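Progress report to the Jultenard Fund
Hand-held gripper upkeep and setup, Elstead workshop
Reporting period ending September

Dear friends at the Fund,

It has been a good stretch of months here, and I'm glad to finally sit down and tell you where your money has gone. When we wrote the application last winter we asked for help with one fairly narrow thing, which was to get our hand-held gripper into a state where a person could pick it up in the morning and trust it to close the same way it had closed the day before. I think we are most of the way there. I'll go through the work in the order it happened, more or less, though a few jobs overlapped and one got done twice.

We began with a full strip-down. The gripper had been used hard through the spring and had never been taken completely apart, so we set aside a week and laid every piece out on the long bench. The plastic linkages were in better shape than we had feared. The pivots were another matter. Two of them had worn enough that you could rock a finger sideways with your thumb, and that sideways play was getting into everything we did with soft or round objects. A stiff box will forgive a sloppy finger. Rope won't, and neither will tubing.

So the first real expense was bushings. We ordered a batch of 20 in brass from Dankwa, who also supplied the pins, and pressed new ones into the finger arms and the outer linkage lobes. Our first attempt went in slightly crooked on one arm (we were using a vise and a good deal of optimism), so we made a small pressing jig out of scrap, pulled the crooked one and started that arm over. The jig has since earned its own hook on the wall. The leftover bushings are bagged and labeled in the parts drawer, and at the present rate of wear I expect they will see us well past the end of the grant.

After the pivots came the finger pads, which took longer than anything else in the plan. Each pad is held on with screws through its face, and the trouble was that they would slowly creep out of line as the screws loosened. We tried a thread locker that turned out to be unkind to the plastic, and gave that up after one cracked hole. What has worked is simply a shorter screw with a proper washer, tightened by hand with the small driver and checked at the start of every session. It is dull, and it takes a couple of minutes, and we have had no pad shift on us since we made it a habit.

With the pads settled we could get on to the braided rope, which is the piece of the proposal I know several of you were most curious about. A thick round braid is an awkward thing to hold between two flat pads. If the pads lean toward each other at the top, the rope gets pushed down and out. If they lean apart, it rides up. We now set the lean with the rope in place, close the fingers, and look at how the part above the pads behaves before we do anything else. 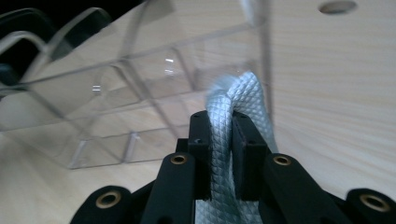 Page 4 of 6

The rope work is done on the light wood table, with the clear acrylic rack close by. We spent a while deciding how near the rack ought to be. Too far off and the person holding the tool ends up stretching, and a stretched wrist makes for an untidy grip; too near and a loop of rope catches on the acrylic before anyone is ready for it. We have settled on a position and put it in the setup notes, so whoever opens up can put things back the way they were without having to ask.

Counting the practice runs, we logged 1,628 closures between the rebuild and the end of this period. I would be careful about reading too much into the figure, as some of those were us opening and closing the thing on nothing at all to hear whether it clicked. It did click for a time, on the right-hand side, and the cause was a burr on one of the pins. A little work with fine paper took care of it, and we went over the other pins while we had them out.

The budget is in decent order. The bushings and pins came in under what we had set aside, the pads and screws went a bit over, and the two very nearly cancel. The one line we haven't touched is the spare set of linkage arms. We had meant to have those made over the summer, but the Nillwood shop had a long queue and we didn't want to pay the rush charge for parts we don't yet need. With your agreement we would like to carry that money into the next period.

I should also mention the maintenance sheet, which you asked us to write and which I'm a little embarrassed to say we had been putting off. It now exists. It fits on one side of a page and hangs above the bench, and it covers the pad screws, a wipe-down of the linkages, a check for sideways play, and what to do if you find any. The whole routine takes about 2 minutes once you know it, and a good deal longer the first time. We had a newcomer follow it cold, and the places where they got stuck have been rewritten.

For the coming months we plan to keep a simple wear log for the pivots, get the spare arms ordered, and try a softer facing on one pad to see whether it helps with the braid or only wears out faster. I have my doubts about the softer facing, but it is cheap to try and the old pad can go straight back on if we don't like it. We would also like to write up the pressing jig properly, with measurements, as a neighboring workshop has asked to copy it.

Thank you, as always, for your patience with us over the delay to the spring report, and for the kind note that came with the second payment. You are very welcome to visit the bench any morning after nine.

With warm regards from all of us at Elstead

Last updated: September

Elstead Workshop | Contact us | Copyright Elstead Workshop, all rights reserved | Back to top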